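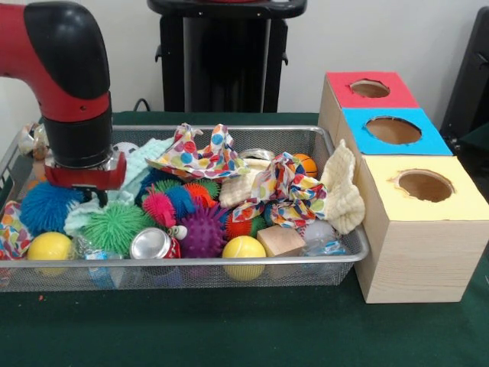 Figure 2. The mixed tray used in the sorting sessions, with the three wooden boxes at its right side.

3.2 Materials and arrangement of the table

The objects of the study were chosen from the ordinary contents of family play corners. We wanted a collection in which the categories overlap, so that the person who tidies must make a decision and can't follow only color or only size. For this purpose the wire-mesh tray (Figure 2) holds soft and hard things together: spiky balls in blue, green and purple, a smooth yellow ball, cloths, and also things which many parents would call rubbish, such as a crumpled plastic bottle and a soda can. The wooden boxes stand in a line beside the tray, and the tray is on a dark green tablecloth.

The boxes carry no instruction. In the pilot work by the second author, Hạnh Phí, written labels on the boxes led the participants to read first and to look at the objects second. Without labels, the participants invented their own categories, and these categories are the main interest of the present paper.

The full Dorkby collection has 805 objects, collected from households and from two secondhand shops. From it we prepared 500 tray fillings. Each filling was placed by hand and not arranged further. Cloths were allowed to lie over or between other objects – a piece of fabric like the mint-green one in Figure 2 can hide a part of its neighbor, and the participant has to lift it or to guess. We consider this partial hiding an important feature of real untidiness, which is often missing from earlier card-sorting tasks.

3.3 Ambiguous objects

Spiky balls were the most discussed objects in the interviews. Some participants put them with the balls because of the shape, and others put them with the soft toys or with "things for the hands". Containers made a second difficulty. A bottle was sometimes treated as waste and sometimes as a toy for water play, and the same person could change her opinion between two trays. We didn't correct such changes. They were written down by Thanakorn Srisuk and coded later with the eight categories of the Canetti scheme.

Reader comments

Usa Wiriya: Was the order of the boxes changed between participants? I can't find this in section 3.

Sombat Rattanakul: Useful section. In our kindergarten the cloths always go last, whatever else is in the basket. It would be good to see the order of removal reported too.

Theerawat Nakpan: @Usa, the order is given in the appendix, second table.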